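Final Project Report: Automation at Work and What It Changes
Course: Work and Society
Student: Hélder Sampaio
Instructor: Alasdair Baird
Handed in 01/05/2026

1. What I looked at

Small snack-packing business called Wihongi, mixed bags for offices and gift orders. They are moving part of the sorting to robot arms. The arms come from a supplier, Bretison, and the software that runs them is called Juno. Before the arms can do anything, people have to show them how to pick things up, using hand-held grippers. So right now there is a new kind of job at the company and an old kind of job and mostly the same people do both. My question: what changes for them?

Packets on a flowered purple tablecloth, with hand-held grippers:

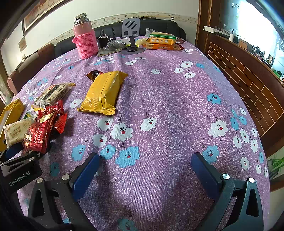
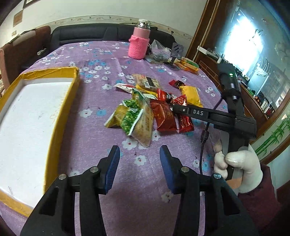
2. How I did it

Four visits. Talked to five workers and the shift lead, all said yes to being quoted without their names. Sat in on gripper sessions and on normal hand packing. Took notes by hand, typed them up same night (most of them). I also got to try the gripper for one session, see section 4.

I did not get to see the Bretison contract. Asked twice.

3. The work before

Hand packing. You stand at a bench, bins in front, one order sheet. A mixed bag is 16 items. A good packer doesn't look at the sheet after the first few bags of an order. The company target was 70 bags a shift and everybody I talked to said they could beat it on a normal day and couldn't on a day with a lot of odd shapes.

What they liked: talking. You can pack and talk. What they didn't like: wrists, standing, the target being on the wall where visitors see it.

4. The work now

Two days a week each person goes over to the gripper side. You hold the gripper by its handle, close the fingers on a packet, lift, move, put down, let go. Then again. The count is in "good picks", and the goal is 200 per session. A pick where you drop it or fumble gets thrown out by Juno later on and doesn't count, which several people mentioned right away when I asked what bugs them.

Things I wrote down in my own session:

Foil slides. If you go in fast the packet turns and you lose it.
Thin flat packets are the worst, you have to come at the edge.
Puffy bags are easy but you can pop one if you squeeze (I did).
Your hand wants to help. The urge to just reach over with the other hand is really strong.
My forearm hurt the next day, different spot than from packing.

You have to go slow and smooth. One worker who has been there nine years said it was like "teaching a kid to use chopsticks, but I'm the kid too." She is the fastest packer and was one of the slowest on the gripper at first. She didn't like that. A newer guy, hired last June, was good at it from day one, and says it's games.

5. What changes for people

5.1 Who is good at the job

This was the biggest thing for me. In hand packing the older workers were the ones you asked. On the gripper side that order got mixed up. The shift lead now sends new people to the younger guy for gripper questions and to the nine-year worker for everything else. Both of them told me it's fine. I think it was a little less fine for her.

5.2 Pay

Same hourly rate on both sides. But there was a small bonus for going over target on packing, and there isn't one for picks. So on gripper days you earn a bit less if you were a fast packer. Three out of five brought this up without me asking. The shift lead says it is "being looked at".

5.3 Talking

Less. You can't really chat and keep the motion clean. One person said the gripper days are quiet and she likes it, a rest from people. The others missed it.

5.4 Being watched

The gripper records what its camera sees. Workers were told the footage is of the table and the hands. Nobody seemed angry about it, but two people asked how long the recordings are kept and neither got an answer they could repeat to me. Wihongi should put that in writing I think.

5.5 Worry about the job going away

Mixed. The company line is that the arms take the boring bags and people do the custom orders. Custom orders were some 1,000 bags last quarter, and the shift lead thinks that can grow. A worker who came from Vokham, the warehouse across the highway, has been through this once already. There the packers weren't let go, they just weren't replaced when they left, and the team got smaller and smaller. He expects teh same here. He's still doing the gripper days. "Somebody's going to teach it," he said.

6. What I think

The training work is skilled and it's being treated like an extra chore. Doing it well takes patience and a feel for each package, and that comes partly from years of packing even if the hand motion is new. Pay should show that. At minimum bring the bonus over to the gripper days so people don't lose money for doing them.

Also the schedule. Two full gripper days back to back was hard on the arm for three of the five. Half days would be better, and the shift lead said that's possible, its just a roster thing.

7. Problems with my project

Five people is not many. No night shift. The manager picked my visit times so I may have gotten the calm days. I only know the Vokham story from one person. And I didn't see any robot arm running yet, they were still in crates, so everything here is about the stage before.

8. If I had more time

Go back once the arms are on. Ask the same five people the same questions. Find out about the bonus.

Notes and consent forms are in the folder, interview 4 is missing page two, will bring it to class.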